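Boards > Workshop floor > Faults and near misses > Gripper won't let go

Search this board Go

Posted 2020-01-10 by skallik_fan

Ours froze again with the fingers shut. The error log says 2318, the Ernex manual says "restart", and that is the full extent of the help. Third time since we moved it to clearing up the refreshment counter. Has anyone had a real answer out of them?
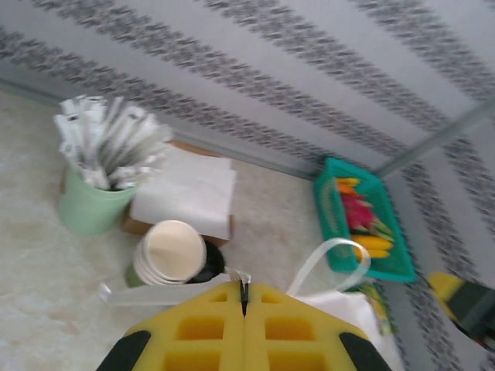
Leicester, March

R. Varghese: Old thread, same fault. I don't buy the firmware story. Look at what you're asking it to reach round — a plastic bag with its handle standing up, right by the fruit basket. A loop like that could snag any finger.

skallik_fan: It has frozen on a bare bench too. No bag.

Halyna Pylypenko: Then the bag is a second problem and I'd still move it. Who can reach the stop button when it jams? I'd ask that before anything about code numbers.

R. Varghese: Agreed on the button. Still doubt the bare bench claim. Was it logged?

skallik_fan: Twice. I'll post both.

widetti_user: We ran 600 cycles on the new firmware and had 2 freezes. "Fixed", according to the release notes.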